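We use cookies to keep you signed in. Accept | Manage settings

Does randomising the camera angle in sim really help on the real arm?

Sheyla Echeverri
May 14, 2024
Hi all, I'm a hobbyist with a two-armed setup and I'm trying to copy the Flornness result, where they train everything in simulation and shuffle the colours and the camera pose each episode. My policy picks rods off a tray just fine when the view is level. As soon as I tilt it, it goes to pieces. Should I be tilting this hard, or have I got the wrong end of the stick? I've done 1,000 episodes so far.

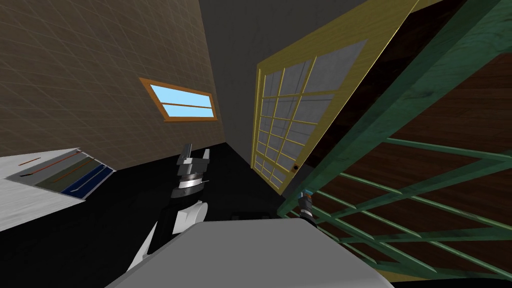
I'm also wondering if the wall and door colours matter as much as the angle. My neighbour reckons I should leave them grey and save myself the bother.

2 comments | Share

Milagros Henao
Tilt is fine, but don't start there! I ran the same thing on my Puklow sim last June and went from level to steep in 4 stages, moving up once the success rate stopped climbing (mine took ages on the third, so don't panic). The way I read the method, the big angles only pay off once the grasp is already solid. Keep the loud colours too. When I went grey, my real arm got confused by a curtain. And check whether your wrist pose goes in as numbers along with the pixels, mine wasn't and I lost about 40 hours to it.

Share (3)

trirkovness_fan
same problem here, gave up and bolted the camera down. works ok

Share

Sheyla Echeverri
Thanks Milagros, wrist pose was missing! Retraining tonight with the stages.

1 comment | Share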